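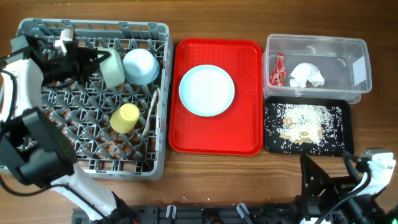 A gray dish rack with cups and a bowl, on a wooden tabletop.

Skandent review: a moderation tool that wants you to trust it

Anyone who runs a comment section has had the same bad week. One loud account says something vile, forty people report it, forty others say it was a joke, and you end up reading the whole mess at midnight with the rules page open in another tab. Skandent says it can take most of that off your hands. I ran it for 3 months on a local politics forum with a long memory and a short temper, and I'm less convinced than the sales page would like me to be.

The pitch is simple. You paste in your site rules, connect the forum, and Skandent reads new posts as they come in. Each one gets a score from zero to 100. Anything over a line you choose goes into a queue, and accounts that keep landing there build up what the company calls a "standing record." When the record gets bad enough, the tool recommends a suspension and writes the notice for you.

Setup took most of an evening. The help pages describe a menu that isn't in the current version, and support took two days to tell me where it went. After that it ran without crashing, which I can't say for Plurelar, the service we dropped last year.

I kept the suggested line of 70 for the first month. In that time the tool flagged 775 posts. I read all of them, which rather defeats the purpose, but I wasn't going to let a stranger's software throw people off the site on its own say-so. A good share were fair catches: slurs, a couple of threats, one man posting a council member's home address under three different names. Skandent caught the address every time, within seconds. Credit where it's due.

Then there was the rest. It flagged a retired teacher for quoting a racist flyer she'd found on her windshield and asking who was handing them out. It flagged people quoting the rule they were accusing someone else of breaking. It flagged the word "primary" next to the word "challenge" so often that I wonder whether anyone tested this during an election. When I raised the line to 83, the quoting problem mostly went away, and so did several of the threats.

Sarcasm is hopeless. One of our regulars hasn't written a sincere sentence since January and his standing record looks like a rap sheet. Meanwhile a much nastier account, always polite, always "just asking questions" about which families belong in which neighborhoods, never scored above the twenties. Every moderator knows that type. I had hoped a paid product would too.

The suspension notices bother me most. They read like they came from a courthouse. The default text says the account was removed for "repeated violations" and lists no posts, no dates and no rule numbers. You can add those by hand, one at a time. If you're going to kick someone out of a place where people argue about their own school board, you owe them a straight answer about what they did. Vague notices also make martyrs, and the suspended user will have a screenshot up somewhere else before you've closed the window.

Fikri Jugah, who moderates with me, is kinder about it. He likes the timeline view, where you can see everything an account has posted next to the replies it drew, and he says it cut his evening shift in half. I'll give him the timeline. It's the best part of the product and the part they advertise least. He also pointed out that the appeals inbox keeps the original decision and the second look on one page, so you can't quietly change your story. Fine. I'd still like the appeal to go to a different moderator by default, and at the moment it goes back to whoever made the first call.

As for price, you pay by the seat, and the export feature is locked to the higher plan. That means your own records of who was suspended and why stay with the vendor unless you pay extra. I asked if that would change and got a paragraph about their road map.

Cudberg is cheaper and does less, basically a word filter with a nicer queue. For a small site that may be plenty. Lumbantobing has the better notices, but I only had the trial and won't pretend I know how it holds up.

Pros: quick on home addresses and plain threats, timeline view, stable.
Cons: poor with quotes and sarcasm, canned notices, export costs extra, old help pages.

We've kept it through the end of the current billing period, with automatic suspensions turned off. If the notices aren't fixed by then I'm canceling.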